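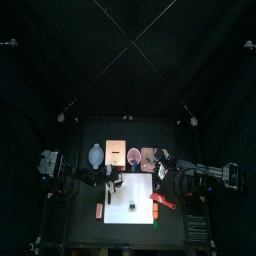 **Figure 3.** Workspace for the clutter trials, with both arms over the table.

### 4.2 Grasp arbitration

Each arm runs its own grasp planner, and the two planners have never met. Zumden, our arbitration layer, sits between them and decides who moves first. An earlier version let the arms negotiate by exchanging cost estimates, and they did so with great courtesy until the 12 s timeout expired. We now assign priority by distance to the target and let the loser replan.

Over 506 trials, the planners asked for overlapping volumes in 179. Most of these requests were settled in a single replanning pass. The rest came largely from long-handled objects, whose fitted boxes claim a generous share of the table. The wrist view helps here, up to a point.

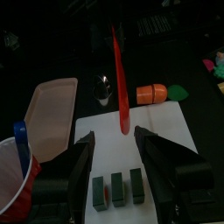
Fingers take up much of every wrist image, so we mask them before segmentation. The first mask was drawn by hand and drifted out of date whenever Zupan tightened a camera screw. The current one is rendered from the joint state and costs us just over 200 lines of code, most of them concerned with timestamps. Masked pixels are marked unknown, and the planner treats unknown space as occupied.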